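The long life of a good tablecloth
Folding, mending and the pleasures of a plain dark weave

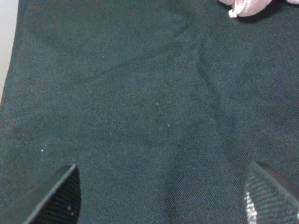 Kai-wen Hung swears you should never iron a basket weave flat, and that a few soft creases are what make a cloth look as if it lives in the house. I used to argue with this (my mother ironed everything, tea towels and hankies included), but after a winter spent sorting my own linen cupboard I've rather come round to it.

A dark, tightly woven cloth is a forgiving thing to own. Green so deep that it's nearly black by lamplight, with a bit of speckle in the thread, will hide a gravy spot until the morning and still look handsome at breakfast. The pale ones are lovely too, of course, and I have a soft spot for pink, but they do need you to be on your best behaviour!

Fanni Gál has kept her linen shop in Dusville for years and has 80 cloths on the shelves at any one time, most of them bought from house clearances. She let me spend an afternoon at her big table in September, learning to fold properly. Lay the cloth out and smooth it from the middle with the side of your hand, never the fingertips. Bring the long edges together, then do the same again, and roll it loosely round a cardboard tube if you have the room. If you haven't, fold it in thirds, and fold it in different places the next time, as it's always the same old crease that wears through first.

Washing is simpler than people fear. Cool water, a mild soap, and dry it in the shade, particularly if it's a dark colour. Radwa Kettani puts a cup of vinegar in the rinse, and her oldest cloth, which came down from a great-aunt, has outlasted 3 dining tables.

As for mending, save a few threads from the hem before you need them. I keep mine in an old tobacco tin, wound round bits of card, and I have yet to label a single one.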